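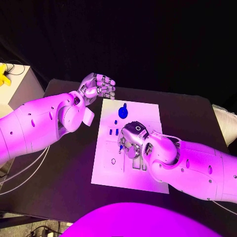 Abb. 3: Steckbrett mit blauen Einsatzteilen auf dunklem Tisch.

Übung Feinmotorik und Arbeitsplatzgestaltung
Handout zu Sitzung 3, Stand 21. Februar 2022
Ulises Bermúdez

Steckbretter gelten als Kinderspielzeug, bis man vor Publikum eines bestücken muss. Wer in der letzten Sitzung dabei war, weiß, wovon ich rede, und wird hier nicht namentlich genannt.

1. Das Material

Ein Steckbrett besteht aus einer Grundplatte und Teilen, die hineinsollen. In Abb. 3 sind die Teile blau und klein, die Platte ist weiß: ein rundes Stück mit kurzem Stiel, ein Stift, zwei rechteckige Klötzchen. Unten links ist ein kreisförmiger Umriss leer. Gravierte Linien gliedern den unteren Teil in Felder. Ob man solche Felder beachtet, ist eine Charakterfrage, in der Übung aber auch eine Punktefrage.

Merke: Runde Teile verzeihen jede Drehung. Rechteckige verzeihen nichts. Ein schmaler Schlitz verlangt Lage, Winkel und Geduld, meist in dieser Reihenfolge und meist mehrfach.

2. Der Tisch

Dunkle Tischfläche, helles Brett — der Kontrast ist die billigste Hilfe, die Sie bekommen werden. Farbiges Licht wie in der Abbildung verschiebt die Farbeindrücke kräftig. Sortieren Sie unter solchen Bedingungen nach Form. Das Brett liegt in der Tischmitte, also für beide Seiten erreichbar und für niemanden bequem.

3. Ablauf

Brett Barkby aus dem Schrank holen, Teile auf Vollständigkeit prüfen.
Erster Durchgang ohne Zeitnahme, zweiter mit.
Eine Hand arbeitet, die andere wartet in der Nähe. Nach der Hälfte der Teile wird gewechselt.
Heruntergefallenes gilt als nicht gesteckt, auch wenn es schön gefallen ist.
Protokollbogen ausfüllen, leserlich.

Das Brett Cavdale hat engere Schlitze und kommt erst in Sitzung 4 dran. Bitte nicht vorher üben, ich merke das.

4. Zur Vorbereitung

Skript Hashmi, Seite 46, Abschnitt über Griffarten. Die Fußnote dort ist länger als der Abschnitt und besser.

Aufgabe: Beschreiben Sie in fünf Sätzen, woran Sie erkennen, dass ein rechteckiges Teil verkantet ist, bevor Sie drücken. »Am Geräusch« ist kein Satz. Abgabe im Fach neben Raum Serncombe.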